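Remota forum > Teaching by hand > Hand grippers vs. remote rigs

nunthorpe_iara
Ondel's blurb says 400 demos by hand gripper will get you a kitchen skill. I'm not buying it. Lifting a steel pot of soybeans by the handle is easy for a person because your wrist feels the weight shift. The arm that copies you later has none of that.

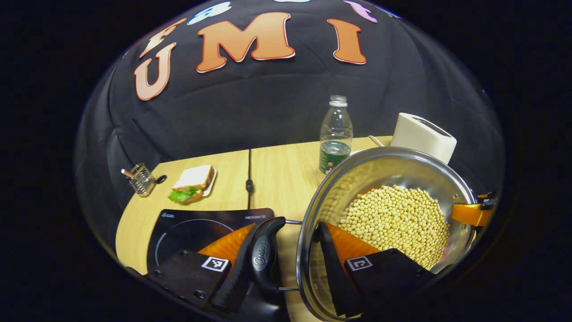 Panya R. thinks remote control is worse, as you feel nothing at all through the leader arm and go half speed.

Slow, sure, but at least every move is one the robot can make. With a hand gripper I twist in ways our arm can't reach, and we threw out 40 takes over it.

petchrat_fan
Then filter better. 40 is nothing. I'd take 3000 quick takes over 400 slow ones any day.

nunthorpe_iara
3000 takes of the same habit is still one habit. I grab handles the same way every time. With a pot this wide I'd want 2 grippers on it, one at the handle and one over the far rim,
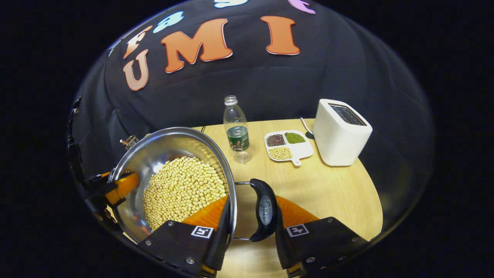

and then the timing between left and right is what has to be learned. I haven't seen Ondel show numbers on that.

E. Psarras
Nor has anyone selling remote rigs.

Comments
Fongchan: Did anyone try a heavier load?
Chutima P.: Still waiting on the November results.

Recent threads
Wrist weight sensing
Leader arm lag
Throwing out bad takes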